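About Vistorden

Vistorden is an independent football history site. We write about clubs that folded, grounds that were knocked down and players whose careers were never properly recorded.

Niall Purves started the site with 80 match programs inherited from his uncle. The collection now holds about 3000, most of them from lower-division clubs. Remigiusz Bielecka edits the Polish and Czech pages and answers questions about lineups.

New articles go up through the season. We take a break in July.

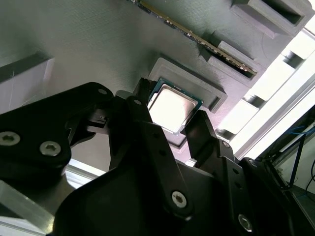
Contact

Send corrections and scans through the form. Please include the club, the season and the opponent if you know them.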